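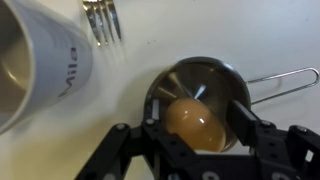

The wrist camera's view of the egg, the pan and the Milo mug, on the bench at Andano.

Opinion | Machines at Home

Search this site Enter keywords Go

Wed 12 July
By Zinash Tufa

I have a soft spot for any machine that tries to help in a kitchen, and I want to say so first, because what follows may sound like grumbling. My friend Simin Pakzad runs the test bench at Andano, where a gripper has spent the summer learning to pick an egg out of a small steel pan. She let me sit in for a day (and fed me a very good lunch), and I have been chewing on what I saw ever since.

It had gone well all morning. Then, a little after lunch, the fingers came in on either side of an egg just as they had every time before, and they kept on closing. The shell went with a small, sad crunch. The arm lifted what it had, carried it across the table with great care, set it down and reported a successful pick.

Simin found the trouble in 20 minutes. The force reading from one finger had frozen at its last good value, so the controller believed it was touching nothing and squeezed a bit more, and then a bit more again. A loose connector, as far as she could tell. She reseated it, wiped the pan and wrote the whole thing up, and I admire her for the writing up most of all, for it would have been so easy to grab the paper towels and carry on.

Now, an egg is cheap. I've broken plenty myself, including 7 in one go on my mother's back steps, and I was forgiven by suppertime. What bothers me is that cheerful report of success. A sensor that goes quiet ought to stop the machine. Software can tell a steady reading from a dead one if somebody sits down and asks it to, and yet I'm told this check is often left for later, when the thing is nearly ready to sell and everyone is tired.

I would like it done first. I would like the stop built in before the clever grasping, even if it means the arm freezes 200 times over nothing and drives the whole bench crazy. My old pressure cooker had a valve that hissed at me for years over very little, and I never once wished it gone.

People tell me a soft gripper can't hurt anybody much, and maybe that's so. But the same controller may be moved to a bigger arm by October, and somebody's hand will be near it, reaching for a fork or a mug the way we all do without looking. Simin has put a frozen-signal check on her bench now, and she says it has slowed her down around a day. I told her I'd bring the next carton of eggs.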